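Posted in Support Log, January
By Joaquín Quezada
14 comments · 6 shares

Ticket: duplicate and missing tracks on the Pinach remix compilation after upload
Status: mostly resolved, leaving it open for the artwork question

Hi everyone, and thanks so much for your patience with this one. I know a few of you have been checking in on it over the break, and I've been meaning to write the whole thing up properly so it's all in one spot and the next label that runs into it doesn't have to start from scratch.

Quick background for anyone new. Pinach's remix compilation went up through Iltimport as a digital release with a limited 12-inch alongside it. Three of the remixes had already been out as singles (the Losovov one, the Venkataraman one, and the long ambient version of the opener), and the rest were brand new for the compilation. Within an hour or so of it going live, we had a lovely note from a listener saying that the Losovov remix was playing twice in a row and the Venkataraman one wasn't there at all. Poor Venkataraman had told the whole family to listen!

First thing I tried was the obvious one, which was to clear my cache and look at the album page logged out. Same result. Then I asked a friend on a different phone plan to have a look, and she got the same two Losovovs, so that ruled out anything odd on my end.

Next I downloaded our own delivery package back from Iltimport and went through it with headphones on, start to finish. The audio was fine. Every remix was in there, in the right order, with the right fades. I'll admit I got distracted and listened to the Venkataraman version three times, because the way the piano drops out under the kick drum is gorgeous and I'd forgotten how good it was.

So the files were right and the page was wrong. That pointed to the metadata, and sure enough, when I opened the track sheet, the Venkataraman remix was carrying the same recording code as the Losovov one. When the earlier singles were released, somebody (all right, me) had duplicated a row in the spreadsheet and changed the title without changing the code. It never mattered while they were separate releases on separate sheets. Put them together on one album and the system decides they're the same recording and serves up whichever it met first.

I logged it with Iltimport as ticket 2473. They wrote back the same afternoon, very kindly, and asked me to do the following, which I'll repeat for anyone who needs it:

1. Don't delete the release. You'll lose the play counts, and at that stage the album had almost 3000 of them.
2. Issue a new code for the affected track only.
3. Resubmit the track sheet as a metadata update, with the old code noted in the comments field.
4. Wait for the confirmation email before touching anything else.

I did steps one to three and then, being impatient, went in and fixed a typo in the liner notes before the email came. Please learn from me here. That second edit bumped the first one out of the queue, and I had to open another ticket (2749) to get it put back in.
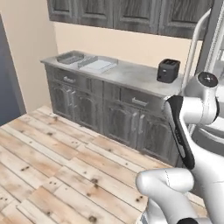 Once the queue was sorted, the correct track showed up overnight on the main page and by lunchtime on the mobile app. I've since played the album through on both, and it runs in the proper order, with one Losovov and one Venkataraman, as nature intended.

A couple of leftovers. The 796 plays that landed on the wrong track during the mix-up will stay where they are. I did ask about moving them across, and Iltimport said there's no way to tell who wanted which remix, which seems fair enough to me. Losovov has offered to buy Venkataraman a drink over it, so I think we can call that one settled.

The vinyl isn't affected at all — the codes aren't printed on the sleeve and the lacquers were cut from the masters, so if you've ordered one, your copy will be fine.

Still open: the thumbnail on the mobile app is showing the cover from the old single and not the compilation artwork. I've sent the new cover through again at the larger size. If it's still wrong on your phone, could you please reply with the app version and what kind of phone you've got? No need for anything fancier than that.

I've also gone back over the sheets for our other releases and found one more pair of matching codes on an EP we haven't put out yet. It's been fixed, and I've added a column to the spreadsheet that turns red when a code appears twice.

Will update when I hear back about the thumbnail.

Joaquín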